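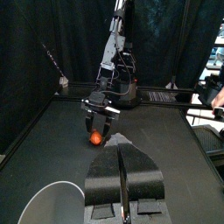 My daughter turned 13 in July and quit talking to me sometime before the cake was cut. Okay, she said "fine" and "whatever" and once, memorably, "can you not breathe like that." But the kid who used to narrate her entire day from the back seat was gone, and I missed her like crazy!

So I did what I always do and bought a book. Then another one. I signed up for a weekend parenting retreat in Jurnau that cost me 300 dollars, plus gas, and came home with a binder I still haven't opened (it's very pretty, it has tabs).

What helped was dishes. Our dishwasher, an old Cevosura, died with a load still in it, and the new one took 24 days to arrive. Every night she washed and I dried, or the other way around, and I was too tired to ask my usual questions. By the second week she was telling me about a fight at lunch. I kept my eyes on the forks. I said "huh" a lot.

My church group had been after me to pray about it, and I did, mostly at the sink and mostly along the lines of please let me keep my mouth shut. I'm a fixer. Give me 20 seconds of somebody's problem and I've got a plan with steps. She didn't want steps, she wanted somebody holding a towel.

The new dishwasher is in now and works great. We still do the pots by hand, though, and last night she stayed after the last one was put away and ate cereal standing up and told me about a boy in band. I have a lot of opinions about the boy in band. I asked her to pass me the milk.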